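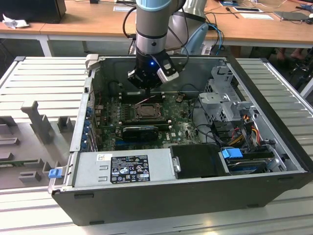
Virkix to Open Used Computer Store and Trade-In Counter in Drandby

DRANDBY, August 9, 2022 – Virkix, a reseller of used office computers, will open its first retail store on Rennie Street in Drandby next month. The store will sell desktops, monitors and parts to the public, and will take trade-ins from households and small businesses.

Until now the company has sold only in bulk, mostly to schools and offices. It sold 3,663 used desktops in its last fiscal year, which ended in May. Company managers said a growing share of calls to the sales line came from people who wanted a single computer and were turned away by the minimum order.

"We had people driving to the warehouse and asking at the loading dock," said Shota Kikuchi, general manager of Virkix. "We told them we couldn't sell them one machine. After a while that got hard to defend, so we went looking for a storefront."

The shop takes over the former Cutden Furniture building, which has stood vacant for 3 years. Virkix signed the lease in May. Work on the front windows and the parking lot is finished, and the sales floor is being painted.
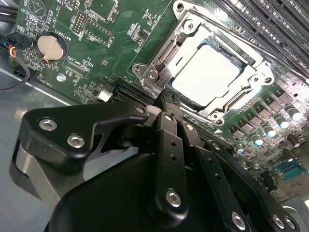 Desktop motherboard with the processor bracket raised.

Complete desktops will start at $120 with a keyboard and mouse. No model on the sales floor will cost more than $400. Each computer comes with a 120-day warranty on parts and labor, and warranty repairs can be dropped off at the front counter without an appointment. Monitors carry the same warranty. Loose parts such as memory and power supplies are sold as is and can be exchanged once.

Customers who bring in a trade-in will get store credit based on the age and condition of the computer. Machines that are too old to resell will still be accepted at no charge and sent out for recycling. The store will not take printers, televisions or tube monitors.

Virkix asks customers to copy any files they want to keep before coming in. Drives in traded-in computers are erased or destroyed, and the company cannot return data once a computer has been handed over. A signed erasure record is available on request,

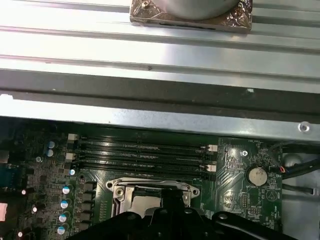
and business customers will receive one for every drive without asking.

The Drandby store will have its own sales and counter staff, and hiring is under way. Applicants do not need repair experience for counter positions. Bulk orders will continue to be handled by the existing sales office, with no change in prices or minimum quantities.

"Schools that buy from us won't notice a difference," Kikuchi said. "The store has its own stock."

Opening hours and a list of accepted trade-in models will be posted at the store entrance before the first day of business.

About Virkix

Virkix buys, tests and resells used desktop computers and monitors from businesses and public agencies. The company is privately held and has its headquarters in Drandby.

Media contact: Virkix Press Office, Drandby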